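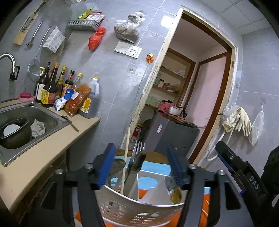 Utensil holder by the sink, condiment row behind.

Notebook > Kitchen > June

Search this notebook Go Clear

June, kitchen corner, started 7:20 in the morning with coffee in one hand

OK, so the plan for this entry was the drawer runners, and instead I spent the whole morning on the utensil holder and the stretch of counter behind it. The runners from Graltbridge are still in their box. Next entry, I promise!

Starting with the holder. It's the white plastic one with the holes low down, and I'm more and more fond of it. The old crock we used at the Soltham place looked nicer but had no way of draining, and I used to find a brown puddle at the bottom every time I tipped it out (horrible, and it smelled like a fish tank). With this one I can just run the tap through it. I gave it a proper scrub with the bottle brush, then went at the holes one by one with a toothpick, which is a silly job but weirdly satisfying. The oval holes are easy. The round ones clog and you have to go in from the outside.

What I want living in there, as of today: spoon, fork, table knife, chopstick. Everything else goes to the drawer. Fork goes tines up so I can tell what I'm grabbing, and I know there's a school of thought that says tines down, and I've tried it, and I kept pulling out the wrong thing. The long wooden chopstick pokes up way over the rest, so I did wonder about moving it somewhere else, but I use it constantly for poking at noodles and fishing things out of jars, so it stays. Its partner is missing. I looked behind the stove, no luck.

I tried the holder in three spots:

- Back of the counter next to the soap. Bad. Soap splashes, and I knocked the pink dish into the sink reaching past it.
- Right by the faucet. Good for draining, terrible for cooking, my elbow hits it.
- On the patterned mat, the one with the orange and light blue. Best so far. I can reach it from the stove side and it doesn't slide.

Going with the mat for now. If the mat gets grubby underneath I'll think again.

The small dark-handled knife still has no home. It ends up on the edge of the counter by the sink every single time, and I don't love that. It can't go in the holder because I'm not reaching into a bunch of spoons with a sharp blade in there. I have a magnetic strip bookmarked on the Zisier site (item 848, the short one), but I'm nervous about drilling into those gray marbled tiles. Maybe the stick-on kind? Need to ask whether the adhesive copes with steam.

Condiments. I had a go at thinning them out and failed completely. Six bottles plus the big jug, and I use every one of them. The soy sauce with the red cap should be nearest the stove, but the jug is so heavy that whatever stands next to it gets shoved around. The chili powder is the real problem: it's in a bag, the bag leans on the bottles, the bag falls over. Wants a jar. I measured the back of the counter while I was at it and there are 161 cm to play with if I ever put in a little shelf, so a single raised step for the back row would fit. Malý does one in beech that I like the look of, only the deep version would eat up too much counter.

Still to do: pot and white bowl in the sink, and that gray cloth needs a hot wash or retiring. Then the drawer runners, really.

Kitchen notebook | Contact | Copyright, all pages | Back to top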